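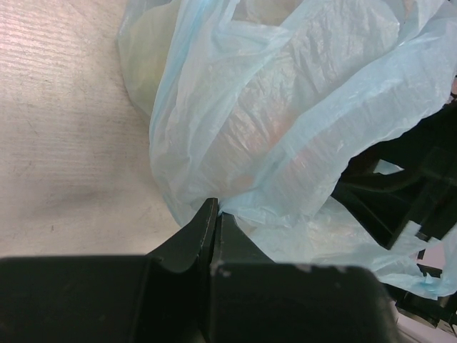
Ticket 411 - Étiquettes imprimées en blanc après mise à jour du service d'impression
Site : Womville, quai de réception
Ouvert par : Hortensia Mamani
Assigné à : Yaw Ayaaba
Priorité : 2
État : résolu, en attente de confirmation

Description initiale (H. Mamani)
Depuis la mise à jour de Trultasine côté serveur, l'imprimante d'étiquettes du quai sort des étiquettes vierges. Le travail part normalement, l'avance papier se fait, le voyant reste vert. Aucun message d'erreur sur le poste. L'imprimante du bureau, même modèle, fonctionne. Redémarrage du poste et de l'imprimante effectué, sans effet. Rouleau remplacé par un neuf, même résultat.

Y. Ayaaba
Merci d'indiquer la version du micrologiciel (menu Système, Informations) et de lancer un autotest depuis le panneau avant, poste débranché. Si l'autotest est vierge, la cause est matérielle ou liée au consommable. S'il est lisible, on cherchera du côté de la file.

H. Mamani
Autotest lisible, contraste correct. Je n'ai pas trouvé la version du micrologiciel, le menu ne s'affiche pas comme dans la procédure.

Y. Ayaaba
La procédure date de l'ancien panneau. Le numéro figure au bas de l'autotest, dernière ligne. Tête thermique et rouleau hors de cause. J'ai récupéré le fichier spool du dernier travail : le contenu est présent, mais la page est déclarée avec une hauteur de 1000 mm au lieu de 200. Le texte est donc placé hors de la zone imprimable, et l'imprimante découpe au capteur d'intervalle sans avoir rencontré un seul point noir.

Extrait du journal du service :
 file=QUAI format=défaut hauteur=1000 source=profil
 file=QUAI état=terminé erreurs=0

Y. Ayaaba
Comparaison des deux files. La file du bureau référence un profil nommé. Celle du quai référence « défaut », dont la mise à jour a réécrit les dimensions. J'ai créé un profil QUAI à 200 mm et l'ai rattaché à la file. Service relancé à distance. Merci de faire un essai avec le modèle « contenu de bac », celui qui comporte un champ image.
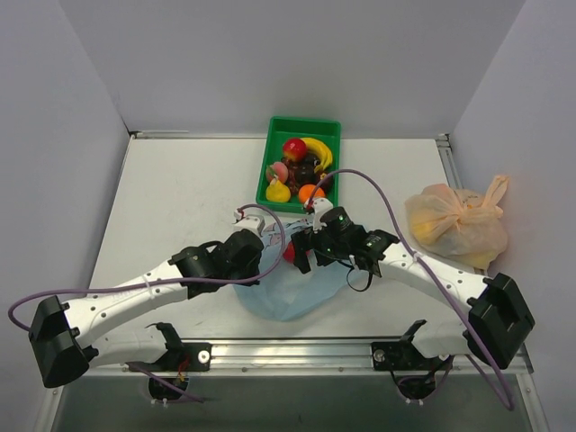
Le modèle « contenu de bac » utilise un champ image redimensionné à la volée, puis converti en noir et blanc avant l'envoi. La conversion est faite par le serveur et non par l'imprimante, ce qui permet de la contrôler sans consommer d'étiquettes. Résultat conforme, hauteur de page à 200 mm dans le fichier produit. Le défaut ne vient donc pas de la conversion.

H. Mamani
Essai fait. Le texte sort, le code-barres aussi, mais l'ensemble est décalé vers le bas et la dernière ligne passe sur l'étiquette suivante. Deuxième essai identique.

Y. Ayaaba
Décalage attendu si le capteur n'a pas été recalibré après le changement de rouleau. Manipulation :
Éteindre l'imprimante.
Maintenir la touche d'avance et rallumer.
Relâcher au deuxième clignotement.
Attendre la sortie des étiquettes de calibrage, puis la pause.
Ne pas ouvrir le capot pendant l'opération, la valeur mesurée serait perdue.

H. Mamani
Calibrage fait. Étiquettes correctes sur les deux modèles, douchette OK sur les codes-barres. En revanche Mawuli Akpalu signale que ses étiquettes de retour, envoyées depuis le poste de Nenbridge, sont toujours vierges.

Y. Ayaaba
Le poste de Nenbridge garde une copie locale du profil « défaut » et l'impose à l'envoi. Cache vidé, file supprimée puis recréée. Le journal indique maintenant source=file au lieu de source=profil. M. Akpalu a relancé ses travaux en attente, sortie normale.

Cause
La mise à jour de Trultasine remplace le profil « défaut » sans préserver les dimensions personnalisées. Toute file sans profil nommé est touchée. Aucune erreur n'est remontée, car du point de vue du service le travail est valide.

Actions restantes
- Recenser les files encore rattachées à « défaut » (Y. Quaye).
- Corriger la procédure de lecture du micrologiciel, captures de l'ancien panneau à retirer.
- Désactiver le cache local des profils sur les postes distants - à valider avec Naa Appiah avant la prochaine mise à jour, prévue en décembre.

Clôture automatique du ticket sans retour du demandeur.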